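Remote Arm Operators, Part-Time - Rasemden, Toledo site

Posted Oct 17, 2026

Rasemden is hiring part-time operators to show robot arms how to handle food containers and other kitchen items. You sit at a station, move the arm by remote control, and carry out the same short task many times. The recordings are used to train the arm to do the task without a person steering it. Most of the current work is with steamer baskets. 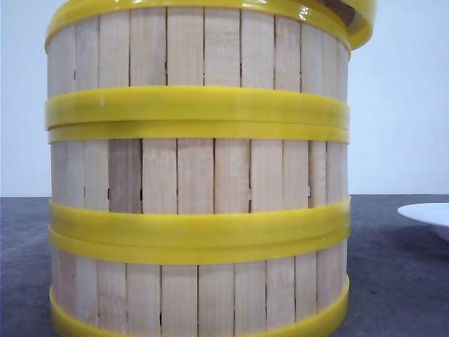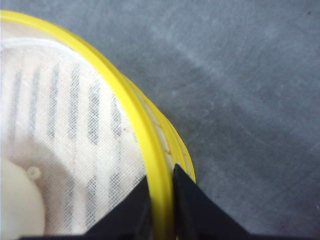
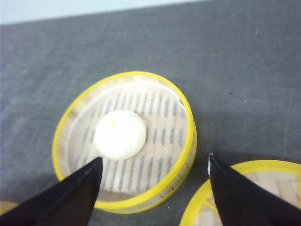 The work is part of a project called Zistwood, which runs through June. We expect to fill 3 positions now and may add more in the new year.

What you will do

Read a task card, set up the table to match it, and run the task with the hand controllers. A typical card asks you to take hold of a basket by the rim, lift it, and set it down on a stack. Others ask you to move a bun from one basket to another, or to pull a stack apart. You will mark each run as good, bad or unsure and write a few words when something slips or tips over. Bad runs are kept too, so please do not hide them.

On some days you will guide the arm by hand instead. You hold it behind the wrist and walk it through the motion slowly. This takes less practice than the controllers but is harder on the shoulders.

A shift has around 165 runs in it once you are up to speed. New operators do far fewer, and that is fine for the first weeks. We care more about smooth, steady motion than about speed.

Hours and pay

Shifts are four hours, morning or afternoon, Monday through Friday. You choose at least 3 shifts a week and keep the same ones for a month at a time. Pay is $29 an hour, including training. There is a ten-minute break every hour and you are expected to take it. Parking is free behind the building.

What we are looking for

You need to be 18 or older and allowed to work in the United States. You should be able to sit for most of a shift, use both hands for small movements, and see well enough to judge distance on a screen (glasses are fine). No technical background is needed. People who have sewn, iced cakes, run a crane or played a lot of video games have done well at this, but so have people who have done none of those things.

We cannot offer this job from home. The controllers are wired to the stations in Toledo.

Training

Training is two paid days at our Dastby station, on the ground floor next to the loading door. On the first day you practice with plain blocks. On the second you move on to baskets and dishes. At the end you do a short trial on your own, and we tell you the same day if we can offer you shifts.

How to apply

Use the form on the Rasemden jobs page and choose "Remote Arm Operator - Toledo." Tell us which shifts you could work and when you could start. A resume is welcome but you can leave it out. If you have a wrist or shoulder problem, please mention it so we can put you on the right kind of station.

We read applications as they come in and reply to all of them by email, usually within a week.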